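Section 6: Setting Up the Reel and Spooling Line

Read this section before you put line on the reel for the first time. The steps apply to the Lanik 2049 spinning reel in both handle configurations. If you have the Lanik 619 baitcaster, go to Section 7, as the spooling direction and brake settings are different.

What you need

The reel and its spare spool
A two-piece rod with a seat that fits the reel foot
Monofilament, braid or fluorocarbon line
Mono backing, if you are using braid
Line clippers
A damp cloth

Mounting the reel

1. Join the rod sections and line up the guides by eye, looking down the rod from the butt end.
2. Loosen the locking hood on the reel seat until it stops.
3. Slide the front of the reel foot into the fixed hood. The spool must face the rod tip.
4. Bring the moving hood over the back of the foot and tighten it by hand.
5. Rock the reel from side to side. If it moves, back the hood off, reseat the foot and tighten again.

Caution: Do not use pliers on the locking hood. The threads are graphite and will strip.

Changing the handle side

The handle is on the left when the reel leaves the factory. To move it to the right:

1. Unscrew the cap on the right side of the body and set it somewhere it can't roll away.
2. Turn the handle backward with the anti-reverse switch off until it comes free.
3. Insert the handle shaft from the right and turn it forward until snug.
4. Fit the cap on the left side.
5. Switch the anti-reverse back on and turn the handle a few times. It should run smoothly, with no side play.

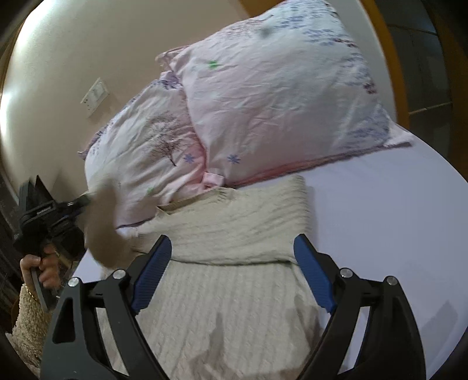

Spooling the line

Line twist is the most common complaint with spinning reels, and most of it gets in at this stage. Take your time.

1. Run the end of the line down through the guides, starting at the tip.
2. Open the bail. If you forget this step the line will not wind on, and you will have to cut the knot and start over.
3. Tie the line to the spool with an arbour knot. Trim the tag end close.
4. Close the bail by hand.
5. Lay the filler spool flat on the floor with the label facing up.
6. Pinch the line lightly in the damp cloth, ahead of the first guide, and wind on a short length at slow speed.
7. Stop and let the line go slack. If it curls into loops, flip the filler spool so the label faces down, then carry on.
8. Keep winding under steady tension until the line sits 2 mm below the lip of the spool.
9. Cut the line and tuck the end under the line clip.

Note: Braid slips on a bare spool. Wind on enough mono backing to cover the spool, then join the braid to it with a double uni knot. Spools in the Sovano series have a rubber band around the arbour and do not need backing.

Caution: An overfilled spool throws loose coils off the lip on the cast. If you see this, pull some line off and cut it. Do not try to fix it by tightening the drag.

Setting the drag

1. Tie the end of the line to a spring scale and have a second person hold the scale.
2. Hold the rod at the angle you would use to fight a fish, with the line through all the guides.
3. Walk back slowly until the drag slips, and read the scale.
4. Turn the drag knob in small amounts and repeat until the drag slips at one-quarter of the rated line strength.

For walleye or trout on light line, you may want to set it a little lighter. Our field tester Ewurabena Frimpong fishes hers well under that mark in August, when trout are feeding close to the surface and tend to run hard on the first pull.

Back the drag off fully when you put the reel away. Leaving it tight flattens the felt washers, and the drag will then start in jerks.

Cold weather

The factory grease thickens below freezing and the handle will feel stiff. If you plan to use the reel on the ice, clean the main gear and apply a thin coat of Skadov low-temperature oil in place of the grease. The procedure is in Section 9. Keep oil off the drag washers and the anti-reverse bearing.

If the handle turns backward with the switch on, there is oil or thick grease in the bearing. Wipe it out with a dry cotton swab and try again. Reels that still slip after cleaning should be sent to the Hinojosa service counter, attention Ferdinand Marti, with a note of the line and oil you have been using.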